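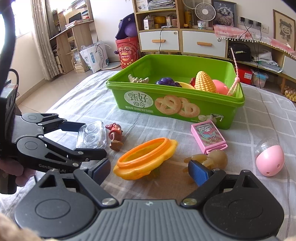
Figure 1. Small toys and a contact lens case on a gray-and-white plaid sheet.

What Does "Garden Formal" Mean? Dress Code Wording on Party Invitations
Darragh Kavanagh, Tsehay Alemneh, Jarmila Malý
Course advisor: Noreen Kinsella
8 December 2024

Summary

We looked at how hosts word the dress code on an invitation and how guests read it. We used public invitations posted on Nallov, an online invitation service, and a survey of people who had been to at least one dressy event in the past year. Guests mostly agreed on the old terms, such as "black tie" and "casual". They did not agree on newer ones. Guests who were unsure usually asked a friend and seldom asked the host.

Background

The idea came from a fundraiser at Odero, an event space in Gukville, that two of us worked at in June. The invitation said "garden formal". Some people came in floor-length dresses, one couple came in linen shorts, and a good part of the first hour at the coat check was people comparing outfits and apologizing for them. We wanted to know if this was one confusing invitation or a common problem.

Most of what we found to read on the subject was advice columns. These tell guests what a term means, but they often disagree with each other. Two columns we read gave opposite answers on whether a jumpsuit is acceptable at a "cocktail" wedding.

Method

We collected 1755 invitations that were open to the public. For each one we noted the type of event, whether there was a dress code, and the exact words used. Tsehay and Jarmila sorted the wording separately into three groups: standard terms, standard terms with something added ("festive cocktail"), and made-up terms ("desert glam"). Where they did not match, Darragh made the final call.

The survey had 518 usable responses. It showed each person six dress codes and asked them to pick from a set of outfit descriptions. We wrote the outfits as text - no photos - so that people would not be judging the model or the color. The last question was open and asked what they do when they are not sure.
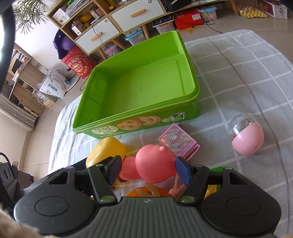 Results

Standard terms were the most common group, but the middle group was bigger than we expected. Weddings and birthdays used added words the most. Work events almost never did.

"Black tie" gave the most agreement in the survey. "Smart casual" was worse than we thought it would be, with people split between jeans and no jeans, and older respondents more likely to rule jeans out. "Garden formal" and "desert glam" got answers all over the list. Several people wrote in that they would look up the venue first and dress for the building or the ground - one mentioned heels sinking into a lawn at her cousin's rehearsal dinner.

On the open question, the most common answer was asking another guest. Next was looking at photos from the host's last party. A smaller group said they bring a second pair of shoes or a jacket and leave it in the car.

Interview

We also spoke with Hamdia Gebreyes, who runs the dress rental shop Belay. She told us customers often arrive with a screenshot of the invitation and ask her to explain it. Her own rule is to look at the start time before the dress code. She would like hosts to add one plain sentence, such as "long or short dresses are both fine".

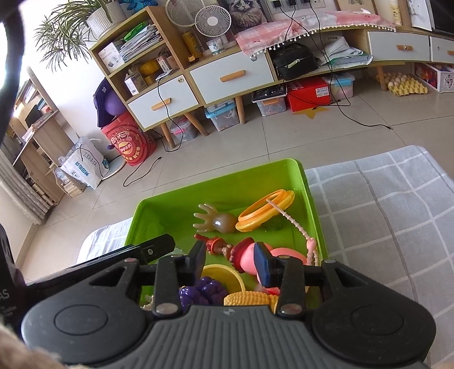 Figure 3. Lime-green plastic tray with toys inside.

Limits

All the invitations came from one service, and private ones were left out. The survey was shared through our own contacts, so students are overrepresented. We also did not ask people how much they had spent on their last outfit, and we should have. Jarmila is going to add that question if the survey runs again next year.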